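Chapter 10
Boards, Spaces and Adjacency

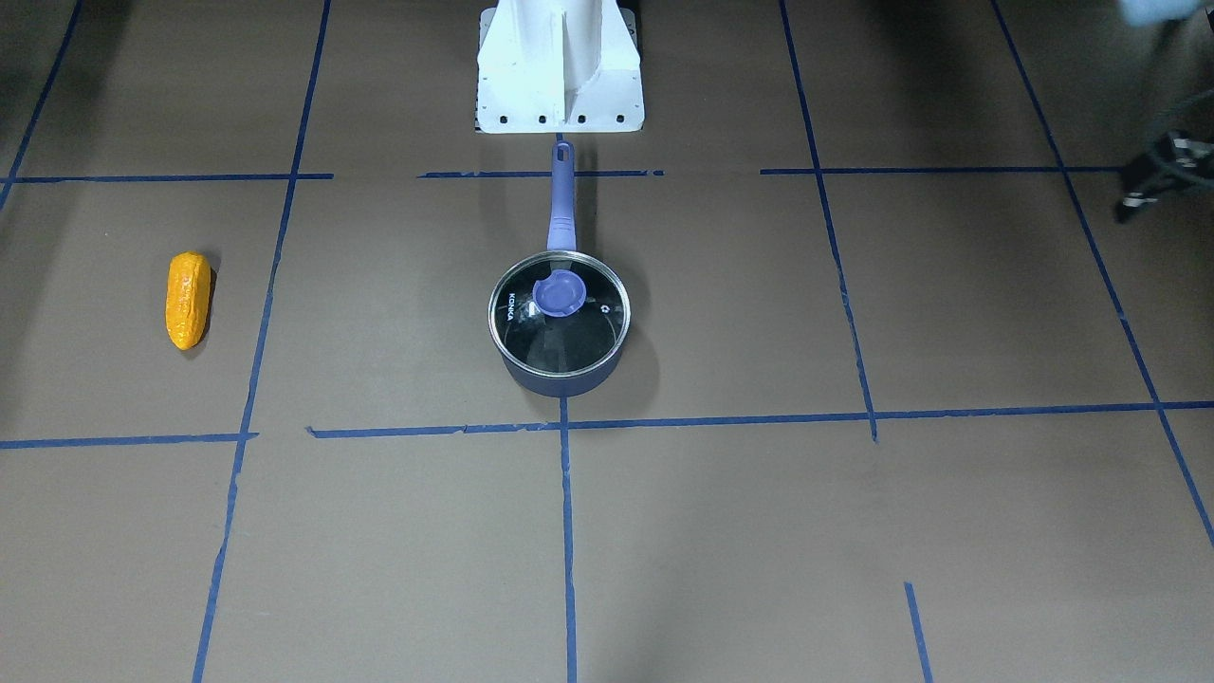 Figure 10.1 Brown paper divided into rectangular cells with blue tape; a saucepan stands near the centre.

Earlier chapters treated the rules of a board game as a sequence of permitted actions. The board itself was taken as given. In this chapter it becomes the object of study. A board is a set of spaces together with a rule that states which spaces count as neighbours. Artwork, size and material have no bearing on that definition, although they affect how easily players can apply it.

10.1 Terms

A space is any position that a piece may lawfully occupy. Two spaces are adjacent if a piece can pass from one to the other in a single step. The degree of a space is the number of spaces adjacent to it. A path is a series of steps between adjacent spaces, and the distance between two spaces is the length of the shortest path.

On a square board the designer must decide whether corners count. If they do not, an inner space has degree four. If they do, it has degree eight, and diagonal travel becomes cheap: a piece covers more ground on the table for each step than one moving along a row. Many rulebooks leave the point to a diagram, and players who skip the diagram will often play a different game from the one intended.

Hexagonal boards avoid the question, as any two hexes that touch share a side. The cost is that straight travel is possible along three axes only. A piece crossing the board in any other direction must zigzag, and walls drawn along the edge of the board will cut through hexes or follow a ragged line.

Area boards, usually drawn as maps, have no regular pattern. Degree varies from space to space, and the designer can use this directly. A space of high degree is easy to reach and hard to defend. In Sastomora (Homeo, second edition) the starting regions have degree two and the central marsh has degree seven, which accounts for most of the early fighting.

10.2 Board size and game length

Doubling both sides of a square board gives four times as many spaces but only doubles the distance from edge to edge. Crowding therefore falls faster than travel time rises. Owino's play records for Shemweta show the effect. On a board of 100 spaces, first contact between rival pieces came on turn four or five. On the trial board of 191 spaces it came late and at irregular times, and test groups described the opening as slow. Kimutai Owino kept the smaller board and reduced the number of pieces instead.

Edges need separate attention. Spaces on the rim have lower degree than those inside, so a piece there has fewer choices - and fewer attackers. Csenge Szalai's Ikirwood joins the left edge to the right so that the board behaves as a cylinder. New players tend to overlook moves across the join, and about 50 per cent of the queries received on the first print run concerned it.

10.3 Testing a layout

A layout should be tested before any artwork is ordered. Draw it at full size, mark the spaces plainly and play with borrowed pieces. Record the occupied spaces at the end of each turn. Spaces that remain empty throughout several games should be merged with a neighbour or removed.

The next section sets out a notation for recording positions, which is used in all the exercises that follow.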